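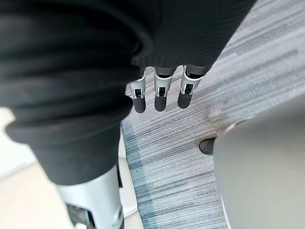
3 min read

Hand won't let go of knitwear after draping it over a chair

Posted in Robots and Automation, Faults and Safety
21 March 2021

Bořivoj Šindelář

I look after a robot with two arms that we are teaching to tidy up a lounge area. One of the tasks is to pick up a piece of clothing and hang it over the back of a chair. It has three fingers and a thumb on the hand. With towels and shirts it does fine. With a black ribbed knit it keeps failing at the last step, and I would like to know if anyone has seen the same thing.

What happens is this. The arm carries the garment to the chair, lowers it over the backrest and gets the command to open. The log says the hand is open. Then the arm backs away and the garment comes with it. Twice it has pulled the chair along too, and the second time the chair went over. No one was hurt but one of my coworkers was standing close and had to step back fast. We have stopped running the task until I understand it.

The numbers I have: 48 runs with the knit, 17 of them ended with the cloth still on the hand. In 600 runs with other cloth we had 2. Same chair, same arm speed, same opening command. The motor current at release looks normal. I have cleaned the fingertip pads and it made no difference.

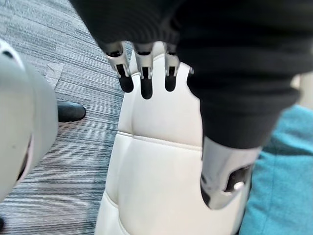
Knit over the top of the white chair, fingers on one side and thumb on the other.

The program is the stock drape routine from Gredivow with our own positions in it. The controller is a Tivdale. I have not changed the release part. Should I open the hand wider, open it slower, or is it something else? I would also like to hear how people stop the arm when the chair starts to move, as the collision limit did not trip either time.

Ekanayake

Had this for most of October with sweaters, on a different hand but also three fingers and a thumb.

Your log says the hand is open because the finger joints reached their open position. It knows nothing about the cloth. A ribbed knit stretches and gets into any gap it can find. Look at the slots in the front of the metal finger segments and at the pivots by the knuckles. In our case a loop of yarn had worked its way in there while the hand was closing. When the hand opened, the loop stayed. The pads were never the problem, and I also wasted a day cleaning them.

Check it by hand first. Put the robot in its stopped state, with power off to the arm and not only paused. Press the knit against the fingers, work them open and see where it hangs on. Do not put your own fingers between the thumb and the others while the drive is live. If you find pulled threads at the same height on the garment each time, you have your answer.

What worked for us:

Cover the slots. We used a thin stretch sleeve on each finger, stopping above the pad. It has to be tight or it becomes one more thing to catch. Check that the joints still move through their whole range afterward, and look at the sleeves at the start of every shift.

Change the release. Open halfway, wait, move the hand straight up a little, then open the rest of the way and leave. Do not go sideways first. On a chair back, going sideways drags the thumb side across the front of the padding.

Take less cloth. If the knit is bunched up over the hand when it gets to the chair, there is weight lying on top of the knuckles and it folds down behind them when they open. We moved our grasp point closer to the edge of the garment.

I would not open wider. We tried that and it pushed the knuckles further into the folds.

D. Astatstead

just turn the speed down, fixed it for me

Bořivoj Šindelář

Thank you both. Speed was already at the lowest setting we can use, so it is not that.

I did the check with the power off. There was a short piece of black yarn in the slot of the middle finger and a smaller one at a knuckle. I have ordered sleeve material and changed the release to go up first. I have not run it enough to say more. Still looking for an answer on the collision limit.

Ekanayake

The limit is probably set for hitting something hard. A chair being pulled by a sweater is a soft, slow load and it stays under the threshold the whole way. We added a separate, much lower force limit that is active only from the open command until the hand is clear of the chair. If it trips, the arm holds where it is and waits for a person. Do not let it retry by itself. And mark a line on the floor for people to stay behind until you have tested it.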